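Print this page | E-mail this article

September 15, 2023
By Britta Stüber and Frauke Hinrichs

3. Household laundering and the wear of printed cot and bed linen

3.1 Sample and recruitment

Households were recruited through two child health clinics in Canau and one in Trumville. A household was eligible if it had at least one child under eight and owned its own washing machine. In total, 571 fitted sheets were entered in the register, all of them bought new by the parents and in use for at least two months at the time of entry. Sheets with a care label that had been removed or could not be read were kept in the register but left out of the temperature analysis.

Each household kept a wash diary on paper. The diary asked for the date, the programme, the temperature setting, the detergent type and whether the sheet was line dried or tumble dried. Parents were not asked to change their habits. Entries were typed up by the second author and checked against the paper copy by the first.

3.2 Wash settings

The most common setting in the diaries was 40 degrees, followed by 60. Cold washes were more frequent in Trumville, where the water is softer and several parents wrote that a cold programme left no residue. Line drying was the usual method in both towns from March onward. Households with a tumble dryer tended to use it for sheets and to hang coloured clothing separately.

Elastic failure was the main reason given for throwing out a sheet. Fading came second and thinning of the fabric third. Parents were more tolerant of fading than we had expected from the earlier survey by the Ackermann group, in which colour loss was treated as the end of a sheet's useful life.

3.3 Colour loss in prints

Colour was measured on an unprinted area near the hem and on the largest printed motif, using the same handheld meter throughout. Readings were taken on entry and again after 50 recorded washes. Sheets that did not reach this number were measured on return and are reported separately in the appendix. The meter was calibrated on a white tile each morning.

Pale grounds lost little measurable colour under any of the wash settings. Saturated motifs lost more, and the loss was greatest where the sheet is pulled tight over a mattress corner. The Trerkon scale, which grades an entire sheet with one value, does not separate these effects. We therefore graded ground and motif apart. 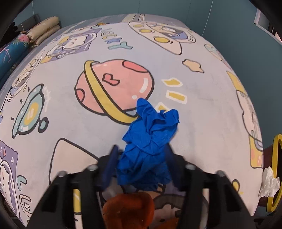

Figure 2. Fitted sheet with space-themed print, on the bed.

Choice of motif affects how easily fading can be graded by eye. A small motif in a single colour gives the assessor little area to judge, and agreement between the two assessors was poor for such prints. The sheet in Figure 2 has a large pink planet with a yellow ring on a pale blue-grey ground, so that two motif colours and the ground can be compared side by side. Prints of this type were graded first in each session. A motif was recorded as faded when both assessors placed it below 70 on the in-house scale; where only one did so, the sheet was put aside and graded again the next day under the same lamp.

3.4 Limits of the diary method

Diaries under-report washes done by grandparents or other carers, and short rinses after night-time accidents were often left out. The wash counts given in this section should be read as minimum values.

Contact the authors | Copyright Britta Stüber and Frauke Hinrichs. All rights reserved. | Back to top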